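El tejón de la celda Veltasix

1. La calibración

Jingyi Peng llegó a Irkthorpe antes que el café, y ya venía hablando. ¡Por fin le tocaba la Veltasix! La pinza llevaba tres turnos cerrando torcida en el simulador, y Piret Lukoševičius le había dejado una nota pegada al monitor: «El dedo izquierdo. Mira el desfase. Suerte con el tejón».

Jingyi abrió el modelo, cargó la copia del día anterior y bajó la pinza despacio, de seis en seis milímetros, hasta tener un dedo a cada lado del animal. Le encantaba ese momento, cuando todo el brazo contiene la respiración (bueno, la contenía ella).

—Déjalo ahí —dijo Yiğit Kahraman desde la puerta—. ¿Cuánto marca la muñeca?

—179 grados.

—¡Le falta uno!

Se acercaron los dos a la pantalla, hombro con hombro.
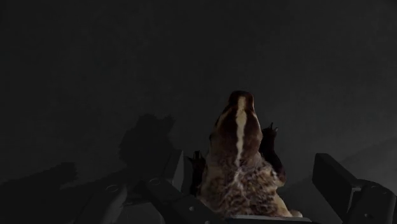
2. El grado que faltaba

Yiğit quería rehacer la cinemática entera. Jingyi prefirió buscar en el archivo de Koivisto, unas 500 líneas de parámetros, y las leyó en voz alta como quien lee una novela de aventuras. En la articulación de la muñeca encontró el cero, corrido un grado.

—Tú, bonito, te vas a tu sitio —le dijo al número.

Lo corrigió, guardó y volvió a lanzar la secuencia. Los dedos se cerraron a la vez, parejos, preciosos, y el tejón subió sin girarse.

—¡Otra vez! —pidió Yiğit.

La repitieron seis veces. Después Jingyi despegó la nota de Piret y escribió detrás: «Era la muñeca».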